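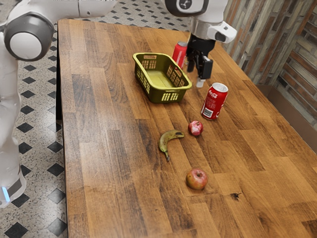 I've just taken on a plot at the Plumbridge community garden and I'm already hooked! It gets full sun until mid-afternoon, there's a tap close by, and my neighbour on the next plot has promised me rhubarb crowns in February. What I can't sort out is the compost. We get through loads of fruit at home, mostly apples and bananas like the ones on the table there, and every core and peel goes in my bin. It's gone slimy and smells sour. Am I overdoing the fruit?
Leonora Quiambao

2 min read

Welcome to the best hobby going! The fruit is fine, you're just short on browns. Tear up cardboard, egg cartons, dry leaves, whatever you've got, and put in two handfuls for every handful of scraps. Fork it right through to the bottom (a bit gross the first time, sorry) and leave the lid ajar for a few days. Mine went exactly the same colour and smell as you describe, and after nine days of turning and a whole heap of shredded paper it was sweet and crumbly on top. Chop the banana peels up small too, they vanish so much faster.
Wilfredo Dizon

Worms!! Get a worm farm. I love mine.
Honeylyn Abella

Agree with Wilfredo on the browns. I'd also check the bottom of the bin, as mine was sitting on clay and couldn't drain. I put it up on a layer of sticks and it came good. If you go the worm way, easy on the citrus and onion. The hardware place in Jadthorpe had worm farms for $108 when I was last in.
Pascual Zúñiga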